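Search this site Go

How to hand a desk reset over to a robot (and keep your people happy)

I look after the guest rooms at Flesside, the staff lodge next to the Stakmont plant, and since October a Cernar floor robot has done our vacuuming and linen runs. The desks are still hand work. Start there before you automate anything! 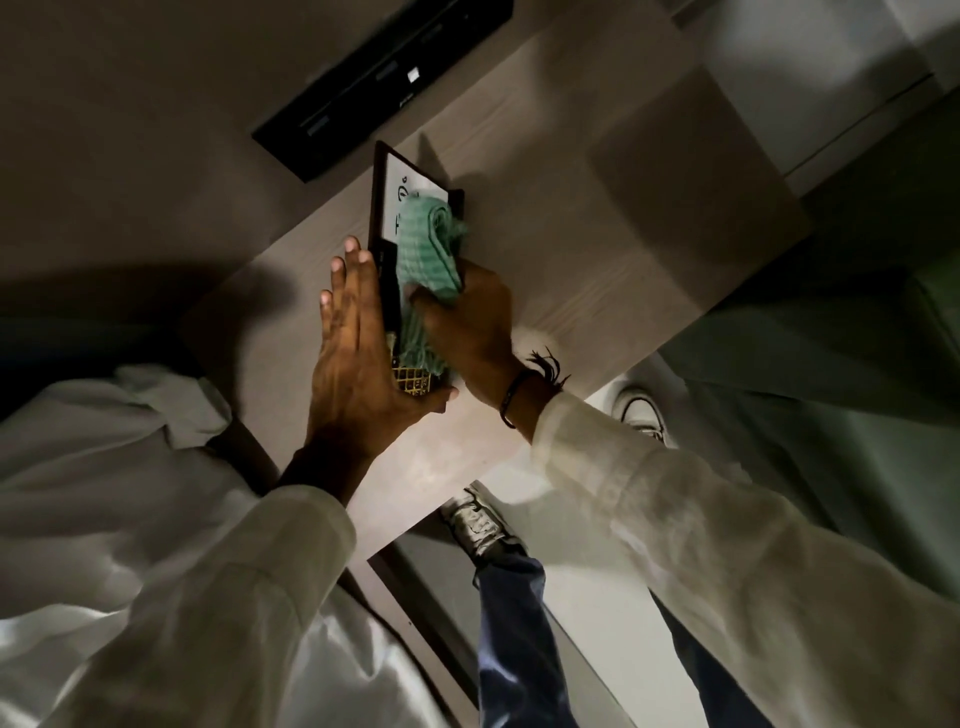
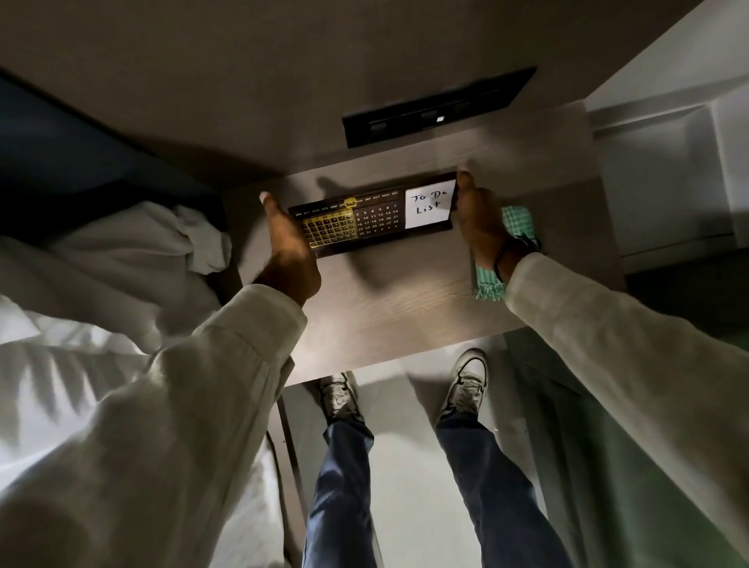

Desk calendar, green checked cloth, two hands.

Step 1. Write down the hand jobs as they're really done. Hold the thing steady with one hand, wipe with the other, put it back square to the wall. Small stuff with sliders and cards stays with a person.

Step 2. Give the robot the long, dull routes. Ours covers 200 rooms' worth of hallway and parks itself by 9 (we tried later and the night shift hated it - fair enough).

Step 3. Redo the rota before the first run. Our crew used to push carts all morning, and now they spend that time on desks, shelves and bathrooms. Sore shoulders are down, but a couple of folks miss chatting in the hallway, so we moved the coffee break to cover it.

Step 4. Let the crew name the no-go spots in the Toivonen app. They know where the cords are.

Check the route log every Sunday and fix the map if the robot keeps stalling in the same doorway.

Filed under: Workplace automation, Housekeeping tips

Contact us | Copyright Flesside Lodge | Back to top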